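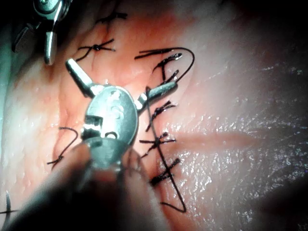

4. Assigning Work to the System

4.1 Scope of this section

This section applies to the Oltia bench system with two instrument arms and software release 2. It sets out which tasks may be assigned to the system in automatic mode, which require an operator at the console, and how a suturing exercise is prepared. The Oltia is supplied for training and research on tissue samples. It is not approved for use on patients or live animals.

Training centers often ask whether the same arms can take over the ordinary chores of the workroom, such as wiping down benches, sorting instruments into trays or folding towels. At present the answer is yes for a small number of these chores and no for most. A machine that can place a stitch under supervision may still fail to pick up a crumpled cloth.

4.2 Modes of operation

Automatic: The operator starts the task and remains within reach of the stop button. Permitted for moving to a stored position and for returning rigid instruments to a fitted tray.

Supervised: The system proposes each movement and the operator confirms it. Required for needle insertion, thread pulling and knot tying.

Manual: The operator moves both arms from the console. Required for thread cutting, for freeing a caught strand and for all work with cloth, paper or plastic film.

In the acceptance series run at the Drisel training center, the system attempted 297 knots in supervised mode. Operators took over manually in 98 of these attempts, most often when trailing thread lay across knots already tied. Towel folding was tried in the same series and was withdrawn from the task list.

4.3 Preparing a suturing exercise

1. Fix the tissue sample to the holding plate. Close both clamps by hand.

2. Moisten the surface and remove standing liquid with a swab. Strong reflections can lead the software to mistake a bright spot for the edge of an instrument.

3. Lower the lamp setting until the suture line can be clearly followed on the console display.

4. Fit the needle driver to arm A and the second instrument to arm B. Turn each collar until it clicks.

5. Select Supervised on the console and enter the planned number of stitches.

6. Mark the start and end of the line on the display. Check that the planned line follows the wound edges along its full length.

7. Confirm the first movement. Before confirming each later movement, check where the loose thread lies.

8. After the last knot, select Hold, switch to Manual and trim the tails.

Note: If a loop forms beside an instrument, do not confirm the next movement. Select Hold, switch to Manual and draw the loop clear. The exercise can then be resumed from the last completed knot.

Caution: Do not place a hand between the instruments while either arm is powered. Hold mode stops movement but does not remove power.

Caution: Needles must be counted out and counted in by a person. The system does not detect a dropped needle – an empty jaw may be reported as closed on a needle.

4.4 Clearing the bench

Rigid instruments may be returned to the tray in automatic mode if they lie flat and do not touch one another. Swabs, drapes and used thread are to be removed by staff. Wiping of the bench is also a staff task, with both arms parked and the main switch off.

4.5 Service interval

The drive cables are to be inspected after 900 operating hours, and each March regardless of hours. Results are entered in the service log. Requests to extend the list of automatic tasks are to be sent in writing to Mirjam Aebischer, Applications Office, Drisel.

Section last revised 23 August 2023.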